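# Gallery: two grippers, one planner

Hi, and welcome to the messy end of my project page! I've been writing the handover code for Zerna, our little planning stack, since April, and people keep asking me what it looks like when I say "I was working on the two-gripper stuff." So this page is mostly me talking about software with a picture in the middle of it. Sorry to anyone who came for hardware specs (Colin Haslam keeps those on the Dritumen page, and his are much tidier than mine).

Quick background if you're new. Zerna takes in finger poses, works out where both grippers are relative to the part, and plans who lets go and when. The early version did this with one big state machine that I wrote in a weekend and was very proud of. It had 60 transitions. Zoltán Vass read through it, went quiet, and then asked whether I'd like help deleting it. We did! What's there now is a small tree with 8 nodes, and I can draw it on a napkin.

**Sharing a part**

The big thing we changed was the frame everything gets planned in. We used to do it all in table coordinates, and any little error in the calibration showed up as the two grippers pulling against each other. Now the far gripper's grasp is the origin, and the near one is planned relative to that.
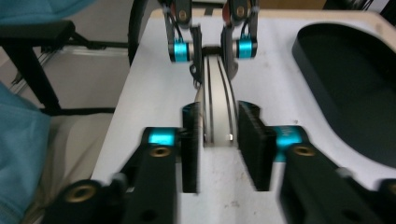 Finger pose tracking is the part I own, and it's where most of my hours go. The tracker fits a simple model of each finger, then hands the planner a gap width and an angle with a confidence number on each. It's happy when the arms are slow and grumpy when they aren't, so I've been tuning how much it trusts the last estimate when the edges smear. I like those cyan joints behind the finger pads a lot for this, because a bright color next to matte black gives me something easy to segment, and both grippers have them. The ridges on the pads are less of a gift. My corner detector adores ridges and will happily lock on one tooth over from where it should be, so I mask the pad faces out and lean on the joints for the pose.

**Curved parts**

Straight parts were easy, since the planner could guess the whole shape from one end. With something arched between two grippers you need the bend as well, or the approach comes in at the wrong tilt. Fiona Cowie wrote the curve fitter, and it's a lovely bit of code: six control points, a smoothness term, done. If the fit is poor, the planner holds still and asks for another look before it commits to anything.

**Replay**

Every run gets logged and I can scrub through it in Gourlay, our viewer. I added a side panel that shows the planner's current node next to the finger estimates, and wow, I should have done that first. Half my "planner bugs" were the tracker being 8 frames behind. Frida Hallgrímsson has asked for a dark theme. It's coming, Frida!

**Still to do**

- Release timing when both confidences are low
- Merge Zhiqiang Qiu's faster collision check (it's sitting in a branch, and it's good)
- Write the calibration notes down somewhere other than my head
- Rename the config key called `thing2`

Page last touched 20 May 2024. If you're using Zerna and your gap widths look off by one ridge, turn on the pad mask and try again.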